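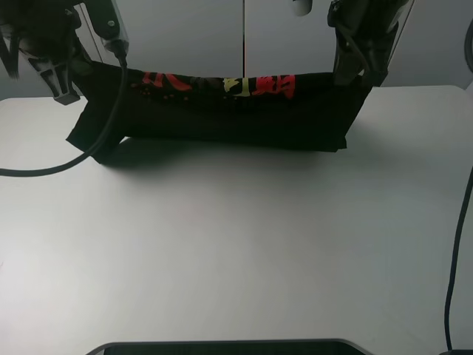

A black T-shirt with a red and yellow print, held between two grippers over the table.

Workshop Tips: House Rules for Two-Arm Folding Tables

Page last changed 3/30/26 by Liesbeth Hermans

These are the rules we use at the Vulach workshop for running two arms on laundry. Most of them will suit a home bench too.

Before you switch on

Clear the table. Mugs, phones and screwdrivers go on the shelf. Wipe the top with a damp cloth and let it dry, as lint builds up faster than you would think.

Check the cables at both arms. A cable may lie on the table, but it must have enough slack for the full reach of the arm and must stay out of the area where cloth is dragged. Cables that hang over the edge get a clip on the table leg.

Tape a line on the floor 82 cm from the table. Anyone not running the arms stays behind it. Long hair is tied back and lanyards come off.

Gripping cloth

Pinch at the shoulder or the hem. Keep the fingers off printed areas where you can — old prints crack when they are squeezed and pulled at the same time.

Set the grip force low and raise it in small steps. On our Ruson grippers we start at 22 percent for T-shirts and have never needed more than double that. Towels need more, silk should be done by hand.

Lift both sides together. Stop pulling when the top edge still sags a little. A shirt stretched tight between two arms will lose its shape at the neck, and if one side slips the other arm swings.

Never reach in to straighten a sleeve while the arms are holding a garment. Pause, lower the cloth to the table, wait for the light to go out, then fix it.

Speed

With a person at the bench, keep the tool speed at 200 mm per second or less. Our Nijs controller has a setting for this and it stays locked. Full speed is for a closed room.

Stop button

Press it once before the first garment of the day, to test it. It should be within reach of the operator's free hand, on the front side of the table. Write the test in the book.

Upkeep

Clean the finger pads with a little dish soap on a rag. Tighten the finger screws every 449 cycles, or sooner if you hear a rattle. Woler pads wear at the inner corner first. Ours were last replaced in October, and a spare set is in the drawer under the kettle.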